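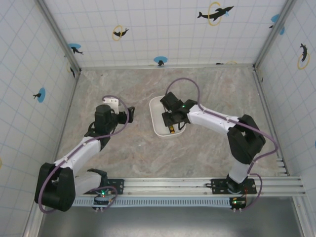
Wanted: parents of toddlers who have plenty to say (the toddlers, that is)

The Oterer language study is looking for 22 families to help us find out how small children pick up words at mealtimes. If your child is between 19 months and three years old and has ever shouted "more" at you across a bowl of peas, we would like to hear from you.

What we ask of you

Keep a diary of new words for seven weeks. "Ball" counts. So does "baw", if it is used for balls and not for the cat as well. You'll also come to us for two play sessions of an hour each, on a weekday morning, with biscuits. Seo-ah Yoo runs the sessions and has been called "Soup" by most of last year's group. She answers to it.

Two languages at home, or three? Very welcome. Quiet children are welcome too. We are not handing out marks, and no child will be compared with your sister-in-law's.

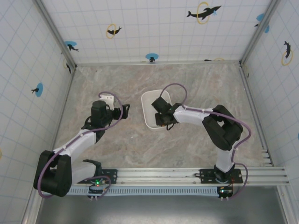 Two robotic arms side by side on their rail.

What you get

Travel costs, a £40 book token per family and a copy of your child's word list at the end. The longest list so far ran to 336 words, a fair number of them diggers.

You can drop out whenever you like without giving a reason. Children may drop out by lying on the floor.

How to join

Write to Britt-Marie Tveit at the Oterer study office with your child's age, the languages you speak at home and the mornings you can manage. Please apply by June 6, 2024. Arwel Pritchard will ring you back, usually during nap time, for which he apologises in advance.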